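Wiva room-check arm, review after 16 shifts
Posted 13/03/2019

Short version: good at drawers, slow at everything else. I do housekeeping at a 2-building guesthouse and management rented a Wiva from Rondix to do the drawer checks. 842 a month. Not my money.

Drawer checks are the job we all hate. Bend, pull, look, push, next room. My knees noticed the change first.

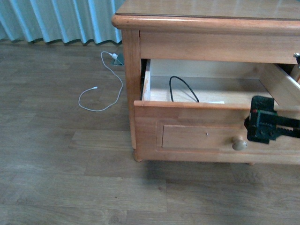

Nightstand drawer, held by the top edge. Black cable inside.

Setup was easy enough. Small round knobs were my worry, our old Zupan grabber tool was useless on those. Wiva needs a clear floor in front, so chairs get moved first, and guess who moves them. Manual is bad, skip to the back pages.
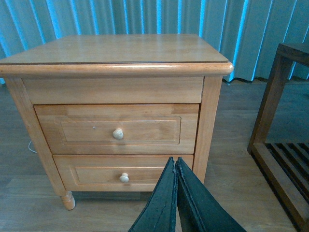

Did anyone lose hours over it?
Nobody was let go, but the morning shift got one person shorter and the rest of us took on more beds.

That part I'd want in writing before it arives. We got a meeting in May, after the fact. Also the log. It stores a time for every drawer, and
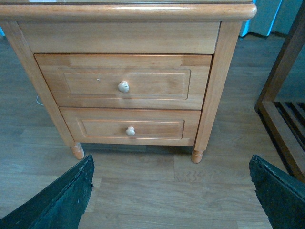
the supervisor reads it, so now a slow room gets asked about. Didn't used to. Ask for the log to go by floor.

Noise fine. Charging fine. Pads wear, order spares early.

Four stars for the arm, two for how it was brought in. Would keep it tho.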